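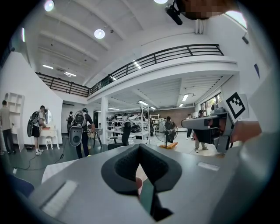
A hand-held gripper kit gets dirty faster than the people who rent it out will admit, and most of the trouble we have had with our Sulley set came down to housekeeping. We took it on a season rental from Marchand, who will also clean and re-pad a set for you if you mail it back to them in Gulville. We did that once, and have done the work ourselves since then. The part to watch is the black V-shaped finger pad. It is textured foam with a raised rim, and the recessed middle has a mesh-like surface that holds on to crumbs, lint and flour. Look at it at the start of every session, before the backpacks go on.

Cleaning the pads

Use a dry toothbrush first, working from the middle of the pad out to the rim. Follow with a cloth wrung out in warm water and a drop of dish soap. Skip alcohol wipes. We used them through the first September and the foam went stiff at the point. Let the pads air dry overnight with the jaws open.

Marchand sells replacement pads, and says in the booklet to change them at 2000 grasps. Darcy Sawatzky kept a tally on ours and got to 2000 on the first pair with no slipping on mugs or spoons, but jar lids had started to slide well before that. If you do a lot of lids, change early. The pads press in by hand.

Markers

The square black-and-white markers need to be flat, clean and fully visible. Wipe them with a dry microfiber cloth only. A fingerprint is enough to lose tracking under ceiling lights. Don't put tape over a marker that is peeling, as the shine causes its own problems. Order a new plate.

Cords and floor

Run power along the wall where you can. People walking with a backpack on don't look at their feet. Where a cord has to cross open floor, use a rubber cord cover or flat gaffer tape along the whole length. Coil spare cord loosely and hang it up.

Picking things to practice on

Start with objects that have some give and some grip: a sponge, a rolled dish towel, anything wrapped in cord. Leave glass until the second week. Coarse rope sheds, so brush the kit out afterward.
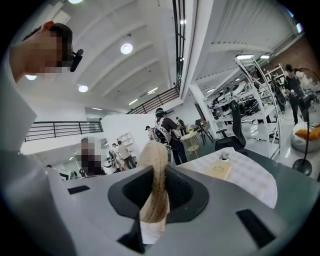 Rope-wrapped piece at the gripper, with the checked tablecloth behind.

Tables

Cloths slide. Clip them underneath or lay a strip of non-slip shelf liner between cloth and table. A potted plant is fine to leave out if the pot is heavy for its size. Consuelo Arboleda sets ours back from the front edge and has not swept up soil since.

Storage

Keep the set in a lidded bin, jaws open, nothing resting on the pads. We use the Podatwood bin with the foam tray, item 102 in their catalog. The tray needs a little trimming with a bread knife to take the Sulley body.

Is the cleaning service worth it? Marchand charged us $200 for the pair, with return shipping included. They came back spotless and the jaws moved more easily. For a set in daily use I would pay it once a year and do the rest at the sink.

Prices checked May 6, 2022.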